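Good habits for home robots start with a cloth
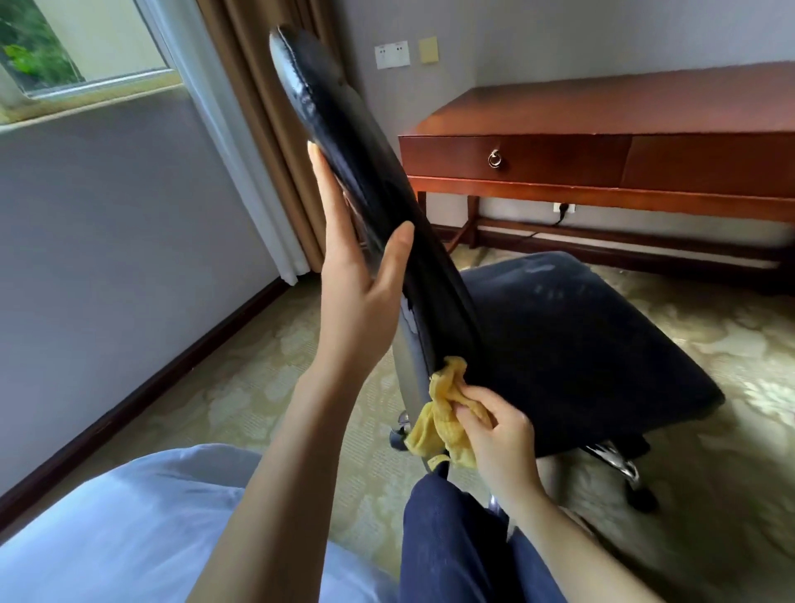 Wiping down an office chair, one hand on the backrest and the other on the yellow cloth.

Lizelle Mnguni lights up when she talks about cleaning rules. She wrote the household practice guide at Leltano, where people record everyday chores that home robots will later learn from, and she is now on her third version.

"People expect me to start with motors and software," she says. "I start with how you hold a chair! One hand steadies, the other wipes. If you do it properly, the robot has something proper to copy."

The guide runs to 11 pages, and her favourite is the one on furniture. Keep both hands in view. Tackle seams and edges as well as the flat parts. Never tidy the room up specially.

"I love a worn chair," she says. "Real homes have scuffs and flaky bits, and a machine has to be gentle with those too."

New recorders practise for around 20 minutes before anything is kept, and a colleague checks their work against six points. Slowing down is the hardest one, Mnguni reckons, and she still catches herself rushing.

Next comes a shared set of rules with Zelik, which tests robot arms on kitchen jobs. The first draft is due in December. "We've already argued for a whole afternoon about how to fold a cloth," she says. "It was brilliant."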